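# Open Afternoon at the Clumusard Workshop

2022-11-30

We had been meaning to get over to Clumusard ever since Skye Purves first mentioned the place back in September, and I'm so glad we finally made the trip! Skye met us at the door with coffee and a stack of name badges, and then walked us through the whole building at a very kind pace, stopping for every question (and there were plenty, mostly from me). The Rilteck people had come along too, so it was a cheerful crowd.

The part everybody had come for was the demonstration of robot work on computers – the fiddly business of getting a gripper in among the parts of a machine built for human fingers. I could have stayed at that bench until they turned the lights off.
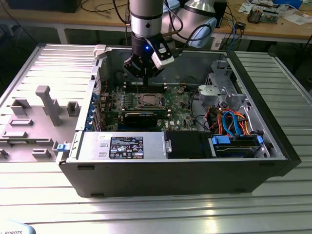 Gripper pointing down at the motherboard, with the side panel lying next to the tower.

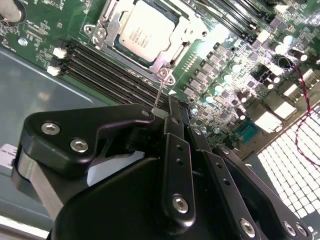 Close in on a server board, with the processor in its socket and those long black memory slots.

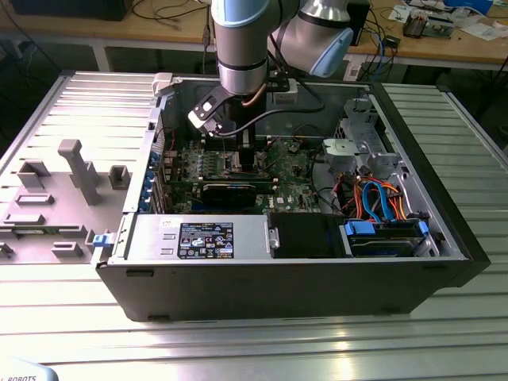
Reaching toward the left side of the board, past the graphics card.

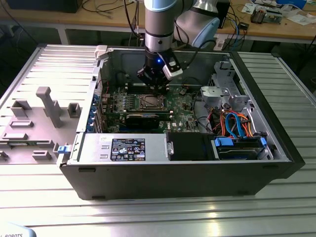 Right over the memory slots, just behind the CPU socket.

Afterward we all squeezed into the break room for soup, and Skye told us how the project started in a spare corner at Karakaya, long before Clumusard had a building of its own. There is talk of another open day once the new Brundex benches are in, and I've already put my name down. If you would like to ride along, send me a note – the van has room for a few more, and the drive is a pretty one.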